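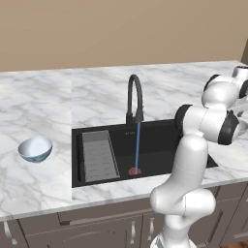

Zusia kitchen pack, version 3: notes after a month

2/1/21

I bought the Zusia kitchen pack in November, mainly for the sink tasks. It is sold by Lumel as an add-on to their simulator and costs £220 for a single seat. I have now put enough runs through it to have an opinion.

What you get is a set of fitted kitchens, a library of crockery and a task file for each kitchen. The arm is not included. Mine is a seven-joint model I had already set up for bench work, and importing it took an evening, most of which went on the base offset. The pack assumes the base sits at floor level in front of the cabinets. My old scenes had it bolted to the worktop, so every saved pose was wrong. The manual covers this in one line on the last page.

The task I have used most is bowl to sink. The bowl starts on the worktop to the left of the sink, the arm stands at the right, and the tap is running. On paper it is a plain pick and place. In practice the reach across the basin is awkward, as the gooseneck tap sits where a lazy planner would like to put the forearm. I ended up adding a waypoint well above the spout. Without it the elbow swings low over the right end of the basin and the planner gives up.

I ran 1042 attempts with the default settings. The first 42 were thrown away while I sorted out the gripper friction, leaving 1000 that I trust. Most failures were at the grasp. The bowl has a thin rim, and the collision mesh supplied for it is noticeably thicker than the one you see. If your grasp is planned from the camera view, the fingers touch early and nudge the bowl along the marble. Rebuilding the mesh cured nearly all of it. You should not have to do that with a paid product.

The water is for show. It renders as a thin blue stream down to the red strainer and has no effect on anything. A bowl held under it does not fill or get heavier. Lumel say so in the product notes, so I can't call it a fault, but anyone hoping to train rinsing should look elsewhere. As a visual distraction for a camera-based policy it does have some value.

Rendering is good on the marble and less good in the sink. The basin is glossy black and the depth output inside it was noisy on my machine, with holes along the walls. Turning reflections off for the depth pass fixes this. The setting is under Materials and not under Sensors, where I spent a while looking for it.

Zarmeena Mughal, who used to maintain the Fiore scenes, asked how the two compare. Fiore has better contact behaviour and far fewer rooms. Zusia has the rooms, loads faster, and lets you swap the worktop and cabinet finishes from a script – handy if you want variation without modelling it yourself.

Support was fine. I reported the bowl mesh and had a reply the next day with a promise of a patch. I will rerun the same batch when it arrives. The Wonberg gripper model is next on the bench, once I have worked out why its fingers close at different speeds.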